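About Golside

Golside provides election support services to counties, towns and school districts. We prepare polling place plans, train poll workers, check ballot layouts against state rules and publish turnout data after the results are certified. We do not work for candidates, parties or ballot campaigns.

The company was set up by Bouchra Kettani and Mounir Sqalli, who had both worked in a county clerk's office. Our first contract covered 17 precincts in Kpodo.
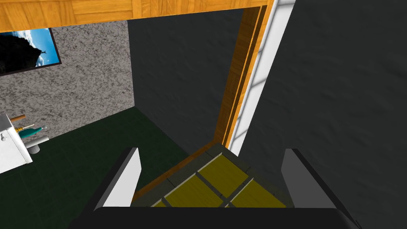
We now hold service contracts with 91 local governments. Most run for two election cycles and include one review after each vote. Contract terms are public record and can be requested from the clerk in each place.
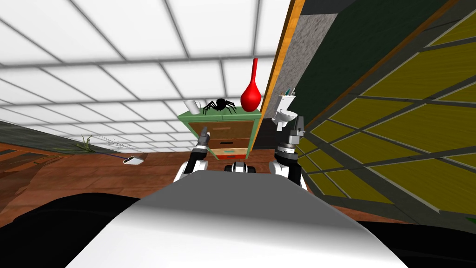
Golside — Polling Operations Department

The department writes opening and closing procedures, line management plans and chain-of-custody forms. Its poll worker course was last revised on Jun 10, 2019, and has been completed by 3177 people. The course takes one day and ends with a written test.

Access reviews are done before each general election. Reviewers measure door widths, ramp slopes and parking distances, then file a report with the local election office.

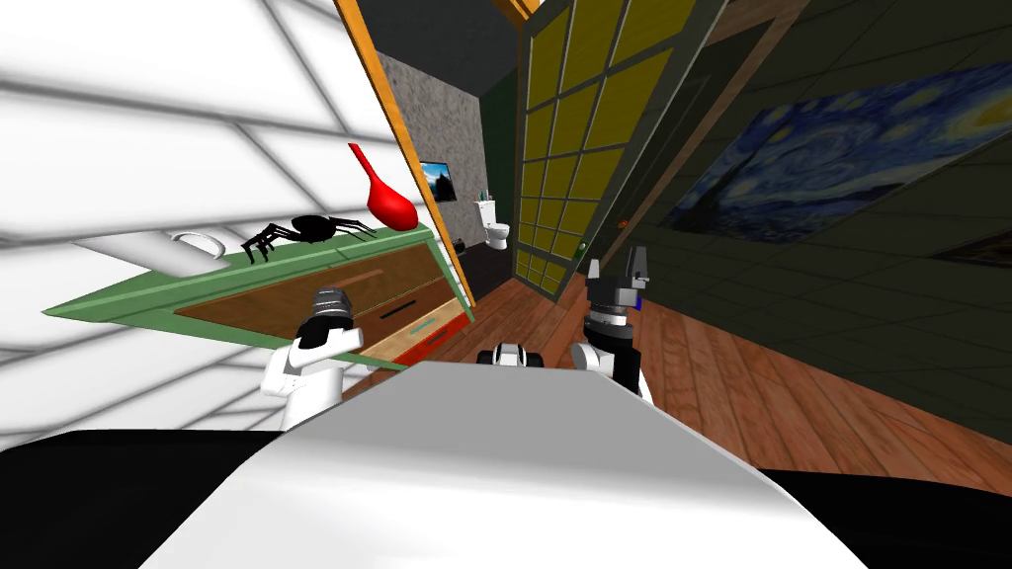

Data and Reporting

Precinct returns are entered twice by separate staff and compared. Any mismatch goes back to the county before release. The Ploltum turnout archive holds 106 data sets, each with a change log. 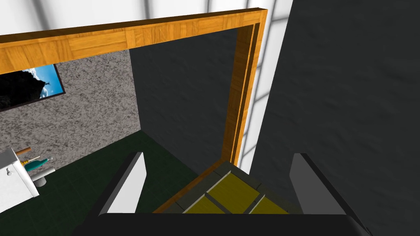

Requests for older returns are handled by the Gronano office. Files are sent as plain tables — no charts or forecasts are included. Corrections are posted with the original figure left in place.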